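Prerngate street supper is back, and this time you bring the plate
30/12/2023

I've had the same question from three different neighbours this week, so I'm putting it here where everyone can find it. Yes, the Prerngate street supper is going ahead again, and yes, you need to bring your own plate.

The next one is set down for July, which I know sounds mad for an outdoor dinner when it's dark by half past five. Last winter's went well enough under the heaters that hardly anyone went home early, and the soup queue ran right back past the Stojanovska bakery. I had two bowls and I'd have had another if they hadn't run out of bread!
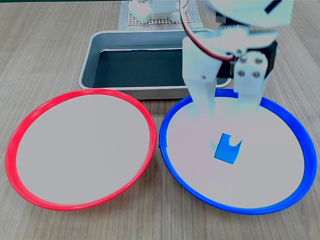 Disposable plates are the big change. After the last supper we filled 8 wheelie bins, nearly all of it paper and cardboard too greasy to recycle, and the hire company charged us extra to take them away. So it's bring-your-own from now on. A bit of colour helps when it comes to finding your own again at the end of the night, so if you've got a red-rimmed one or a blue-rimmed one in the cupboard, pick that over plain white. Put your surname on the bottom with a bit of masking tape as well. I lost a perfectly good bowl in 2 minutes flat last time and I'm still a bit sour over it.

The money side is looking good. The council's small events grant came through at $3,000, and that covers the road closure, the lights and the portable loos. Food is still up to us. Skusora Fruit & Veg has offered pumpkins and onions at cost, and the bakery is doing rolls. Anyone with a big stockpot they can spare for the weekend, please get in touch, because we had to borrow from the footy club last time and theirs are spoken for.

Sollik Lane will be closed to cars from lunchtime on the day. If you live on the lane and need to get out for work, move your car round to the oval side the night before. The buses will go the long way round, as they did last time, and I'm told there'll be signs at both ends (there weren't last time, so I'll believe it when I see it). 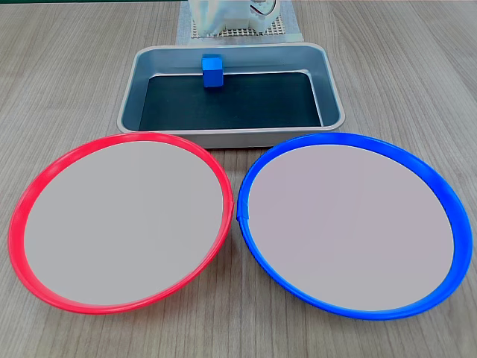
Red rim or blue, bring whichever you like eating from.

Tables are first in, first served, though I'm happy to hold a few near the heaters for people who can't manage the cold or the kerb. Drop a note in the box at the greengrocer's with your name and how many are coming. Kids eat free, dogs on leads are welcome, and if it rains we'll all squeeze into the hall and make the best of it.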